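Home | Products | Sim kits | Spares | Notices | Support | Basket

Drolach Kitchen Pack for mobile robots – product page and fault notice

Updated June, by the Stadel support desk
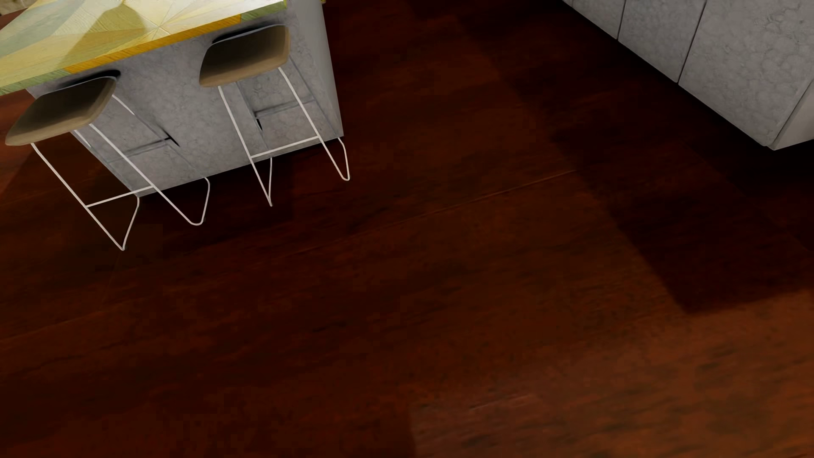

PLEASE READ FIRST – stool leg fault

Affects: Drolach Kitchen Pack, release 2, with the Aritz base. Release 5 is fixed. If you bought from Carnegie the pack is the same one under their label, so same applies.

What goes wrong. The bar stools have thin wire legs and a footrest bar. In release 2 the collision shape for the stool was only made for the seat. Legs and bar were drawn but had nothing behind them, so the base drove straight through and the run still scored as clean. Planner learns that the gap under a stool is free floor. It isn't.

We found out the hard way. A customer trained on release 2, moved to a real Aritz base in a test kitchen, and on a Saturday morning it went in under a stool at full speed, hooked the footrest and pulled the stool over. Bent bumper, cracked wheel cover, stool written off. No one hurt, the room was shut. We then re-ran our own stored routes for the island layout and 61 of 79 went through a leg at least once. Not good and we should of caught it before release.

Second fault, same release. Long dark shadow along the base cabinets. With the depth camera off and the colour camera only, the base reads the shadow edge as a step down and stops dead. Sometimes backs up, and it backs up without looking. Not as serious as the legs but it can pin somebody if you carry the same settings over to a real machine.

What to do now

- Stop using release 2 for anything that will end up on a real base.
- Download release 5 from your account page. No charge.
- Throw away any route model trained on release 2. Retraining on top does not clear it, we tried.
- If a real base is already running one of those models, take it out of service or fence it away from stools, clothes airers, wire trolleys, anything on thin legs.
- Check the bumper switch by hand. Press left, centre, right. Wheels must cut each time.
- Reverse speed: set to crawl untill you have retested.

What changed in release 5

Stool: every rod and the footrest bar now has its own collision shape. Contact is logged with the part name, so you can see if it was a leg or the seat. Slower to load – about a minute more on an older machine.

Shadows: softness and direction now vary between runs. You can lock them if you need the old look for comparing.

Scoring: a run with any contact is now marked failed. Old score files will still open but please don't put them in the same table as new ones.

What's in the pack

Kitchen island with patterned wooden top, wire leg bar stools, grey base cabinets, dark wood floor. Grey panel finish is the same on island and cabinets and can be swapped. The floor has plank seams drawn in, no height to them, so don't use it for testing bumps or thresholds. Cabinets are fixed shut in this pack, opening doors are in the Aritz arm pack (sold seperately).

Works with the standard Aritz base model. Other bases will load but we have not tested the bumper logging on them.

Known issues still open

- Island end panel shows small flickering where it meets the floor. Looks only, collision is fine.
- Stool cannot be tipped. It slides if pushed. So you will not see a pull-over like the one described above, only the contact in the log. Tipping stool is being worked on, no date.
- Resetting in the middle of a run can leave a stool a little inside the island. Reload the room instead.

Returns and refunds

Anyone who bought release 2 can have a full refund in place of the update. Send the order number and say which one you want. For damage to a real base, send the run log and photos of the bumper before you repair it – the Aritz parts desk needs to see it as it was. Spare bumpers and wheel covers are under Spares, allow five working days.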